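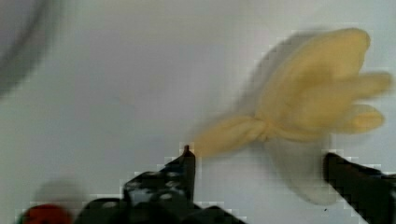
Household and shop-floor chores: common questions

Can a robot fold my laundry yet?

Some of it, slowly. A flat towel on a clear table is within reach for several research groups and a few companies. A full basket of mixed clothes is much harder. Fabric changes shape every time it is picked up, so the machine has to look again after each move and work out where the corners and edges went.

Why is cloth harder than boxes or cups?

A cup keeps its shape when you lift it. A piece of cloth bunches, twists and swings. Two layers can look like one, and a gripper that takes hold of both will spoil the fold. Thin fabric also gives very little resistance, so a machine that judges its grip by force may not know whether it is holding anything.

How fast is it?

Slower than you. On our own bench at Okeo, a good run of hand towels takes 50 seconds per towel. A person does the same job in 5. Videos online are often sped up, so look for a note in the corner before comparing.

What about dishes?

Loading a dishwasher with sturdy plates works fairly well in a kitchen the machine has been trained in. Glassware, stacked bowls and anything with food stuck to it still cause trouble. Washing by hand in a sink is further off.

Are shop floors easier than homes?

Usually, yes. The lighting stays the same, the parts arrive in known places, and people can be kept out of the work area. Zavia, a packing shop we work with, has a machine that puts folded cloths into cartons all day. It does not fold them. That is still done by hand at the next table.

How does a machine learn a chore?

Most of ours start with a person guiding the arm through the task many times. We collected 400 guided runs for the towel job before we let the arm try by itself. Adding a new fabric generally means more runs. Cameras near the gripper help at close range, though fast movement can blur what they see.

What happens when it drops something?

It should stop, look and try again. Our current software, Flusis, makes two more attempts and then calls for a person. Older versions would carry on folding with nothing in the gripper.

Is it safe around children and pets?

We do not recommend any of our arms for use in a home with children or pets. They run at low speed on a fixed bench with a stop button, and an adult has to be present.

Can I buy one?

Not from us at this point. Tiêu, our tabletop arm, goes out on loan to workshops and schools, and the next loan period opens in August. Floor cleaners and lawn mowers are still the only home robots we would tell most people to spend money on.

Will you add more chores?

Sorting socks and wiping counters are next. Ironing is not planned.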